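talelora-strokes

Stroke order data for handwriting practice sheets. Plain text files plus a small script that turns them into printable pages. Started as a folder for one evening class, got too big for a folder.

Status: usable, unfinished. Format may still change before 1.0, sorry.

What's in here

strokes/ one file per character, named by code point
sheets/ page layouts (grid size, margins, guide lines)
tools/ the build script and a checker
notes/ scans of my own notes, mostly illegible, ignore

Getting started

Clone it, go into tools, run build with the name of a layout. Output lands in out/. Needs Python and nothing else. If out/ doesn't exist the script makes it. If it does exist it gets overwritten without asking, so move anything you want to keep.

File format

First line is the character. Second line is the stroke count. After that one line per stroke: type, start point, end point, optional bend points. Coordinates run from 0 to 40 in both directions, origin top left. Yes 40 is an odd choice, it came from the first sheet I ever drew by hand and everything got built on top of it.

Blank lines are ignored. Lines starting with a semicolon are comments. Tabs will break the parser, use spaces.

Layouts

matari: big squares, diagonal guides, for brush
lusano: small squares, cross guides only, for pencil or pen
szewczyk: no guides, just boxes. For people who have moved on from the other two

All three print on letter or A4. Margins on A4 are a little off at the bottom, known issue. Turn off "fit to page" in the print dialog or the squares come out the wrong size.

Where the data comes from

Typed in by hand from school handbooks, then checked against a second handbook. Where the two disagreed I kept the first and put a comment in the file. Simplified and traditional forms are seperate files even when they look the same. Japanese stroke order is not covered. Would like it to be, different project probably.

Known problems

- dots that touch another stroke sometimes get flagged by the checker, safe to ignore
- hooks are stored as part of the stroke before them, so don't count them twice
- 4 files have the wrong stroke count in line 2, fix coming in October
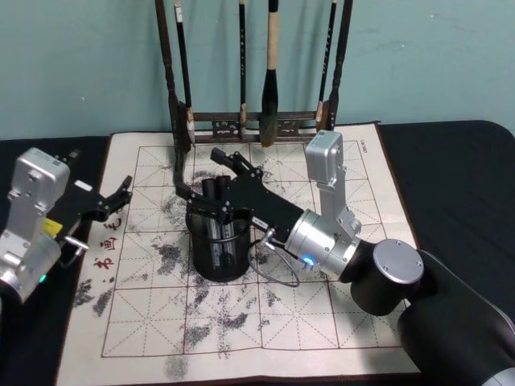 Can I change the grid size without redoing the stroke files?

Set cell_size in the layout file and rebuild, the stroke points get scaled to whatever you pick.

Contributing

Small pull requests please, one character per commit if you can stand it. Run the checker first. Say which handbook you used and the edition. Corrections very welcome, new layouts to, but open an issue before you spend a weekend on one.

License

Data is public domain, script is MIT. Credit is nice but not required.

Todo

- fix A4 margins
- left-handed sheets (model character on the right side)
- better error message when a file is empty
- write actual docs for the bend points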